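Home Help Exchange
Kitchens and Baths > Countertops > Stone

Sealing marble counters before we move in, or leave them alone?

posted by tilted_teapot
Dec 9, 2022

Hi all, long post, sorry in advance. We closed on a house in Fluvville last month and the kitchen has marble counters that the previous owners put in and then apparently did nothing to. I've never owned stone in my life. My last apartment had laminate with a burn mark shaped like an iron, so this is a big step up and I'm scared of it.

What I know: the seller's paperwork says the slabs came from a yard called Stirness, and the install was in May a few years back. No mention of sealer anywhere. I called the yard and the woman on the phone was very nice but they don't keep notes on what the installer did afterward. The installer was Conov, and their number just rings.

I did the water drop test I read about. Put a spoonful of water down in four spots and waited. By the sink it left a dark patch that took most of the evening to go away. Next to the stove, same thing but smaller. The other two spots (the far end, and the bit under the window where I doubt anyone ever cooked) didn't darken at all, or not that I could see. So is it sealed or isn't it?? Can it be sealed in some places and not in others?

The second thing is that there are dull spots near the sink, like somebody set down a wet glass and it ate the shine. They don't wipe off. I tried dish soap, then a baking soda paste, then I got nervous and quit. My mother-in-law says vinegar. My gut says absolutely not vinegar.

Third thing, and this is what my husband and I keep going back and forth on. We cook a lot of tomato stuff. Sauce, salsa, a whole summer of sliced tomatoes if the garden works out. He thinks we should rip the marble out and put in quartz before we even unpack. I got one quote from a place called Zhong and it was more than our car is worth. I love the color, it's the kind with brown and gray clouded together and pale veins all through it, and I would cry.

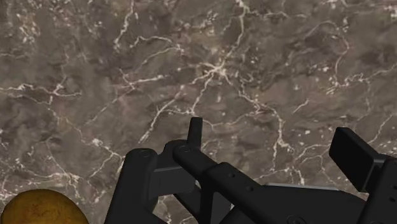
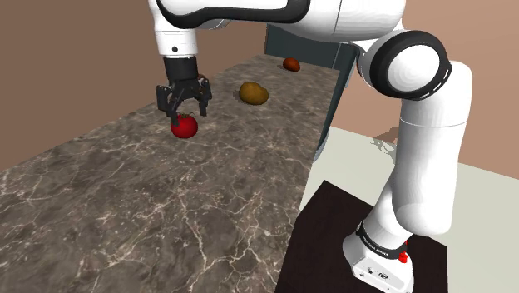
Anyway the movers come in two weeks, so if I'm going to seal, now is the time, with no boxes on the counters and no toaster to work around. A quart of the sealer the hardware store recommended is $36. The guy there said one quart would do the whole kitchen twice. A "stone care professional" wants $518 to do the same job plus polish the dull spots, and I can't tell if that's reasonable or if he heard "new homeowner" in my voice.

So: seal or not, DIY or pay, and is tomato really as bad as everyone says? Thank you!!

3 replies

grout_and_about

Welcome to marble! You're going to be fine. I've had mine for years with kids in the house and it's still my favorite thing in the kitchen.

Yes, it can absolutely be sealed in one place and not in another. Sealer wears away where you wipe the most, so by the sink and by the stove is exactly where I'd expect your water test to go dark. The far end probably still has whatever the installer put on. You don't have to strip anything, just clean the whole run and reseal all of it.

How I do mine: wash with a little dish soap and warm water, rinse it well, then let it dry overnight. Overnight for real, stone holds onto water longer than you'd think. Then I work in patches about as big as a cookie sheet. Wipe the sealer on with a white cotton rag, leave it for however long the bottle says, and buff off every bit of what's left with a clean dry rag. If you leave extra on there it dries into a hazy film and you'll hate yourself (ask me how I know). Second coat if the bottle calls for one. Then I keep everything off it for a day. Do the water test again and if the sink area still goes dark, give that part one more go.

Try it first in a corner that will end up behind something. Some sealers are the "enhancing" type that make the stone look permanently wet, and with a brown-gray stone that can turn it a lot darker than you wanted. Check the label, you want the plain penetrating kind.

Now the dull spots. Those are etches, and sealer won't fix them or stop them. A stain is something soaking into the stone and making it darker. An etch is acid eating the polish, so it looks lighter or flat. Lemon, wine, vinegar, and yes, tomato. So your gut was right about vinegar! Please hide it from your mother-in-law.

On tomato: a whole one sitting there with its skin on does nothing at all. I keep a bowl of them out and half the time there are a couple loose on the counter. It's the cut side and the juice you have to watch, and sauce is the worst because it splatters and you don't notice until after dinner. Cutting board with a groove around it, damp cloth within reach, wipe right away. You'll still get an etch here and there. I stopped seeing mine after the first winter.

For the spots you have now, there's a marble polishing powder you rub in with a damp cloth. It takes some elbow grease and it works on light etches if the counter is the shiny polished kind. If yours is honed (matte), skip the powder or you'll end up with shiny circles, which look worse than what you started with. Do the polishing before the sealing.

So I'd spend the $36 plus the powder and keep the rest for curtains.

basement_dweller_dan

quartz. had marble, ripped it out, no regrets. also quit with the baking soda paste, its gritty

halfpint_kitchen

Mostly agree with grout_and_about but I'd like to stick up for the pro a little. I used to work the front desk for a stone restoration outfit, so take it with whatever grain of salt you like.

That $518 isn't crazy if it includes re-polishing by machine. Where I worked the minimum charge was $300 just to get the van to your driveway, and that was for one bad ring by one sink. What you want to ask is whether he's polishing the whole counter or only the spots. If it's only the spots, I'd pass and try the powder. If he's doing the entire surface so the shine matches end to end, that's a fair amount of work and something you can't really do by hand. Get it in writing either way, and ask which sealer he uses so you can buy the same one later.

A few other things I'd do before you've unpacked onto the counters:

Run your palm along the seams and the edge of the sink cutout. If you feel a lip or any crumbly filler, get that dealt with before sealing.

Look across the surface from low down with a flashlight at night. Every etch shows up. It's a bit depressing but you'll know what you have, and you'll see whether it's five spots or all over. That would settle the pro question for me.

Don't panic about a vein that feels like a tiny groove under your fingernail. Natural fissures do that. We got so many calls from people sure their counter had cracked. A real crack usually cuts right across the pattern and often starts at a corner of the sink or the cooktop.

And buy a cleaner that says pH neutral on the bottle. Lots of the regular spray ones with citrus in the name will etch marble slowly, a little every day, and people blame the sealer for it.

As for your husband and the quartz, ask him to live with it for one summer of tomatoes first. The quote will still be there in the fall. Mine wanted quartz too and now he's the one chasing guests around with coasters.

tilted_teapot

Oh my gosh, thank you! Did the flashlight thing tonight. Seven or eight spots by the sink, one big ugly one by the stove, and the rest looks great. It's definitely the shiny kind, so I ordered the powder and I'm going to start on the one by the stove, figuring it can't get much worse. Called the pro back too and he admitted it was spot polishing only, so that's a no.

Husband has agreed to one summer. I'm buying the cutting board with the groove before he changes his mind. Does anybody know if the powder goes bad once it's opened, or can I keep it under the sink?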